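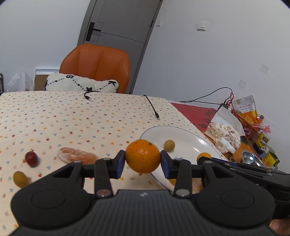 Mandarin at the table, dining area, Kevstead.

KEVSTEAD SHARED KITCHEN AND DINING AREA
Food safety walk-through with comments
Date: 22 Aug 2024
Inspected by: Irena Borkowska
Copy to: Constanza Acuña, kitchen lead

Ratings: OK / Fix / Recheck. A signature on a log counts as a signature and nothing more. Where I could check the thing itself, I did.

1. COLD STORAGE

1.1 Main fridge at 40 F or below: OK
My own thermometer read 38 on the middle shelf. The door display said 34, and the log has said 34 every morning for weeks. Please put a loose thermometer inside and write down what it reads.

1.2 Raw meat stored below ready-to-eat food: OK
Correct today. I was expected, so I would like to see it on a day when I am not.

1.3 Opened items labeled and dated: Fix
Three tubs had no date. One said "Monday." Which Monday?

1.4 Freezer seals clean and closing fully: Recheck
The Andden chest freezer needs a hard push on the left corner. I was told it has always done that. The repair slip from December says the seal was replaced. Either the slip is wrong or the new seal is no good.

2. COOKING AND HOT HOLDING

2.1 Probe thermometer present and accurate: Fix
The Kiteck probe was in the drawer with a flat battery. The cooking log was filled in through last night anyway. I would like somebody to tell me what those numbers were measured with.

2.2 Oven reaches set temperature: Recheck
Set to 225, still climbing after 18 minutes. It may get there. I had to move on, so I am not passing it.

2.3 Hood filters free of grease: OK
Better than last time. The lip behind the left filter still needs a wipe.

3. HANDWASHING AND CLEANING

3.1 Hand sink clear, with soap and paper towels: Fix
Soap yes, towels no. There was a colander in the sink. A hand sink with a colander in it is a colander sink.

3.2 Sanitizer mixed to label strength: Recheck
The bucket smelled right, but the test strips expired last year. Order new ones before anyone signs this line again.

3.3 Cutting boards in good condition: Fix
The green board is scored deep enough to hold food. Throw it out. Sanding it down was suggested and I don't accept that.

4. DINING AREA AND FRESH FRUIT

4.1 Whole fruit washed before it is put out: Recheck
I was told it all gets rinsed. There is no line for it on the prep sheet, so I have only the telling. Peel is no excuse, as whatever is on it goes onto the hands and then onto the segments.

4.2 Fruit checked for soft spots and mold: OK
Look underneath as well as on top. Mandarins go at the bottom of the pile first.

4.3 Table linen changed on schedule: Recheck
The schedule says daily. The laundry bill from Sadowski does not look like daily to me. Constanza will pull the delivery notes.

4.4 Walkways clear, chairs sound: OK
Chair by the radiator wobbles a little but holds.

5. PESTS AND WASTE

5.1 Bin lids close: OK

5.2 Gap under back door: Fix
I can still push a pencil under it. The brush strip has been "on order" at each of my last 3 visits. I'd like to see the order.

FOLLOW-UP
Probe battery, paper towels and the green board: by end of day tomorrow.
Test strips, freezer seal and door strip: within two weeks, with receipts.
Oven: I will time it myself on the next visit, which will not be announced.

Signed: I. Borkowska
Received: C. Acuña (I dispute 3.3, the board is fine on the other side)
Reply: I looked at the other side. Still Fix. I.B.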